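Search this site
Type a word and press enter

Why do warehouses have lines painted on the floor?

11 Nov 2022
By Lotte Goossens

I love a good warehouse. When I was nine my uncle Roel let me look round the big one at Aveddale where he worked, and the first thing I noticed wasn't the shelves (though they went up and up and up!). It was the floor. There were yellow lines everywhere, like a giant board game, and I wanted to hop along every one of them. Roel told me, quite sharply, to stay on the green bit.

So what are all those lines for?

Well, think about the road outside your school. There's a pavement for you and a road for the cars, and there's probably a zebra crossing so you can get from one side to the other. A warehouse has all the same things, only indoors. The green path is the pavement. The wide grey part is the road, and the traffic on it is forklift trucks.

A forklift is a small truck with two long metal prongs on the front for lifting heavy loads. It might look no bigger than a car, but it can weigh more than one! The driver often has a tall stack of boxes right in front of them, which makes it very hard to see a person walking past. That's why walkers get their own path, and why they stop and look at every crossing, just like you do.

Different colours can mean different things. At Aveddale, yellow marked the edges of the truck road, green was for walking, and red and white stripes meant "keep this space clear". You'd find those stripes in front of fire doors. Other warehouses pick other colours, so on your first day somebody shows you round and tells you what's what. 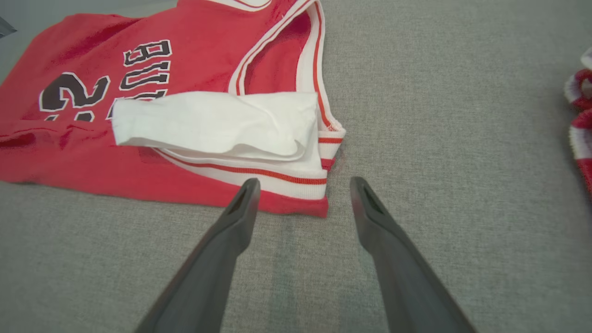

Then there are the boxes painted on the floor, with nothing in them but a number. I thought they were for hopscotch. They're parking spaces for goods! A lorry comes in, the load goes down in space 27, and whoever needs it next knows just where to look. Aveddale had up to 200 of these spaces, and Roel knew his way round them without a map.

Paint gets scuffed, of course. All those wheels rub it away, so some places use thick sticky tape, and some have lamps in the roof that shine a line down onto the floor. I think the lamps are brilliant, because you can move a path without scrubbing anything off.

Try it at home: lay out a toy warehouse with masking tape (ask a grown-up which floor you can use). Give it one road, one path and one crossing. Can your toy trucks get everywhere without driving over the path?

More for curious readers
How does a forklift lift?
Why do lorries beep when they go backwards?
What is a pallet?
Who invented the barcode?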